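April 10, 2018

Hanne Oksanen has been on her feet for most of her working life, and she will tell you about those feet with real delight. She nursed on a surgical ward in Forkholm for 14 years, then left to open a walking school in the old ferry office by the harbor. Yes, a walking school!

"People laugh when they hear it," she says, pouring coffee for both of us. "Then they ask if they can come."

They do come. Last October she had so many names on the list that she added an evening class, and she still runs it. Some of her walkers are getting over a knee operation. Others stand all day in shops and kitchens and go home sore. Tyyne Heiskanen, a baker, signed up after a winter when she couldn't get down her own stairs without holding the rail.

"Hanne made me take off my socks and just stand there," Heiskanen tells me. "I thought, I paid for this? But I could feel that all my weight was on the outside edge. I'd never noticed, in all those years!"

The first lesson is nearly always standing. After that comes the hallway, up and back, slowly, and then the harbor path when the weather allows. Oksanen walks behind her students and listens. She says a heavy heel has a sound, and so does a foot that drags a little when its owner gets tired.

"I close my eyes sometimes," she says. "Don't write that, they'll think I'm asleep."

The harbor path is 859 steps by her own stride, from the door to the last bench. She knows because she gives beginners that walk as homework and wanted to be fair about it. Her longest-serving student, Impi Partanen, does it twice before breakfast and has opinions on every bench along the way (the third one is too low, if you're visiting).

I wanted to know about shoes, and here Oksanen really gets going. She has no favorite brand and won't be talked into one. What she cares about is room for the toes, a heel that stays put, and a sole you've looked at lately. She loves a good clog for the garden or for a quick trip to the mailbox, though she'd like you to use the heel strap if you're going any farther.
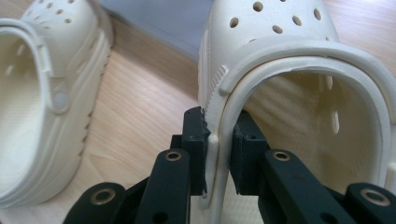
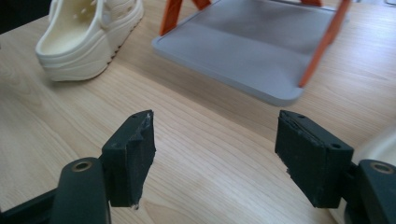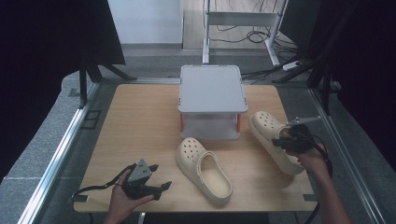 "Turn your shoes over," she says. "Do it tonight! The sole tells you how you walk, and it's free."

She turned mine over, naturally. The left heel was worn down at the back corner and the right one looked nearly new – something I had managed to miss for two years. She was thrilled. She sent me down the hallway four times, until I stopped thinking about my arms, and by the last trip I did feel a bit taller.

The next beginners' class starts when the current one finishes, and there's a sign-up sheet inside the door. Bring thick socks, Oksanen says, as the ferry office floor is cold until noon.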